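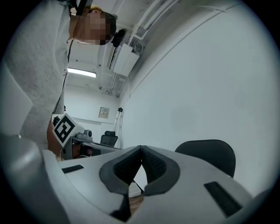 Runder Closes Debt Facility, Opens Pay-Later Product to Independent Repair Shops

For immediate release

Runder, the installment payments company for small service businesses, said today it has closed a $79 million credit facility led by Dellik and will use it to fund pay-over-time plans at independent auto, appliance and bike repair shops. Signups open now. First shops go live in October.

The money is a revolving warehouse line. Three-year term, option to extend by one year. Dellik is senior lender. Sester Capital takes the junior piece. Terms on pricing not disclosed.

No new equity raised in connection with the facility. Existing shareholders keep their current stakes.

What's launching

The product is called Runder Counter. A customer gets a repair quote, picks a plan on their own phone while standing at the counter, gets a yes or no, and signs. Shop gets paid in full the next business day, minus a flat fee. Customer pays Runder back in installments. The shop isn't on the hook if the customer stops paying, except in cases of fraud by the shop or a refund the shop agreed to and didn't process.

Plans cover repair bills up to $3000. Smallest bill that qualifies is $300. Below that, shops can still take cards through Runder at the normal rate, there's just no installment option.

Three, six or 12 monthly payments. The three-month plan carries no interest. Longer plans do, and the total dollar cost is shown on the same screen as the monthly payment, before the customer agrees to anything. No late fees on any plan. No prepayment penalty. A missed payment pauses the account from taking out new plans until it's caught up.

Checking eligibility is a soft credit pull. Accepting a plan of six months or longer is a hard pull. Customers see a notice before that happens and have to tap to confirm.

"A transmission goes out and you have a day to find the money. Usually less," said Naheed Satti, chief executive of Runder. "The shop wants to do the work. The customer wants the car back. We've spent a long time on the boring part in the middle, which is who pays whom and when. With Dellik behind us we can say yes to a lot of shops we had sitting on a waiting list."

Satti added: "We kept the fee flat because shop owners asked for flat. They didn't want a rate card with nine lines on it. Neither did I."

Why repair

Most pay-later lending has gone to retail. Clothes, electronics, furniture, travel. Repair is a different sort of purchase. It's unplanned, the price moves after the work starts, and the final bill often isn't the number on the quote. Runder built Counter around that last point.

If a quote goes up mid-job, the shop sends a change through the app and the customer gets a new plan to review. They can take it, decline it, or pay the difference another way. The original plan stays in place until they choose. If the bill comes in lower than quoted, the plan shrinks automatically and the customer gets an updated schedule by text and email. Nothing is due until the shop marks the job as finished and the customer confirms pickup.

Disputes go to Runder first, not to the lender. Payments on the disputed amount are put on hold while the case is open. Target for a decision is 20 business days. Customers and shops both get the decision in writing.

Where it works

Counter will be offered at launch in states where Runder or its partner bank already holds the needed approvals. Full list is on the merchant signup page and will be updated as more are added. Shops outside those states can join a notification list. Loans are subject to credit approval and state rules, and maximum amounts and terms may be lower in some places.

Tow operators and roadside services are not included in the first release. Neither are body shops doing insurance work, as payment there generally comes from the insurer. The company is looking at both for a later version, no date set.

Software hookups

Shops can use Counter as a stand-alone web page, through the Runder card reader, or inside their shop management system. First integration is with Subramaniam, the work-order and invoicing platform. Subramaniam users will see a "Send plan" button on any open invoice that falls inside the limits. No extra log-in. Refunds and partial refunds sync back both ways.

More integrations to folow. Developers can request access to the test environment now. Documentation covers quotes, changes, refunds, webhooks and the end-of-day payout file.

Setup for a single-location shop is done online. Owners need a business tax ID, a bank account in the business name and a recent statement. Multi-location groups are handled by the accounts team, with a separate agreement and one combined payout report, or a report per location if their bookkeeper prefers.

About the facility

The line will be drawn as plans are originated. Eligible receivables are held in a separate funding entity and reported to the lenders monthly. Standard triggers for delinquency and loss apply; if breached, new draws can stop until performance recovers. A small part of each plan is funded by Runder from its own balance sheet and stays there for the life of the plan.

Dellik has lent to specialty consumer finance companies across several product types. This is it's first facility in the repair category. Sester Capital was already a lender to Runder under an earlier, smaller line, which has been paid off and closed with proceeds from the new one.

"The Runder team could show us how each plan behaves from quote to last payment," a spokesperson for Dellik said. "That kind of reporting made the underwriting go faster."

What changes for current merchants

Shops already taking card payments through Runder don't need to do anything. Counter is opt-in. Card rates stay the same. Payout timing stays the same. Owners who want it can switch it on from the Settings tab once their account has been reviewed, and will get an email when it's ready. Staff permissions are set per user, so an owner can let the front desk send plans but not issue refunds, for instance.

Window stickers and a one-page handout for customers ship free with activation. Spanish-language versions of the handout and all customer screens will be availible at launch. Phone support for shops starts at 7 a.m. Central.

About Runder

Runder provides card acceptance, invoicing and installment plans for independent service businesses. The company works with repair shops, home service contractors and small trade firms. Installment plans are originated by a partner bank and serviced by Runder.

Forward-looking statements

This release contains statements about future plans, including product timing, state availability and use of the credit facility. These are based on what the company expects today and could change. Approvals, market conditions, credit performance, technical delays and other factors may cause actual results to differ. Runder takes on no duty to update these statements except where required by law.

Media: press desk, Runder. Interview requests for Naheed Satti through the same desk, please include deadline and time zone.

Merchants: use the signup page or the Help tab inside the app.

###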